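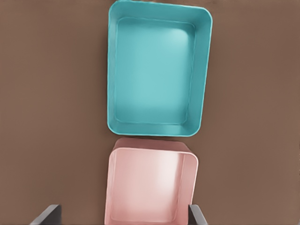

J'ai dit oui au canyoning un soir de février, au téléphone, la bouche pleine. Javiera Cisternas m'avait vendu « une petite descente tranquille » dans les gorges de Kermani, et moi, toujours partante (et toujours mal renseignée !), j'ai réservé deux places chez Plondero sans lire la fiche jusqu'au bout.

La fiche parlait de sept rappels. Sept ! Le plus haut donne sur une vasque verte où l'on saute si on veut, ou pas, il y a une échappatoire par la gauche. J'ai pris l'échappatoire. Javiera a sauté en hurlant, puis elle est remontée pour recommencer.

Notre guide, Davoud Hassanpour, connaît chaque marche glissante du parcours et parle tout bas, ce qui calme drôlement quand on pend au bout d'une corde. Comptez deux heures dans l'eau, plus la montée à pied depuis le hameau, raide et sans un arbre. On m'avait prêté une combinaison trop grande, je conseille d'en essayer plusieurs avant de partir.

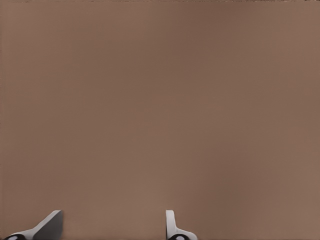

Faut-il savoir nager pour s'inscrire ?
Il faut être à l'aise dans l'eau et pouvoir nager quelques mètres avec la combinaison, les vasques étant courtes mais profondes.

Le lendemain, courbaturée de partout, j'ai quand même demandé à Davoud ce qu'il proposait en rivière. Il m'a parlé du raft sur l'Ukomano, version familiale. J'ai noté le numéro sur ma main.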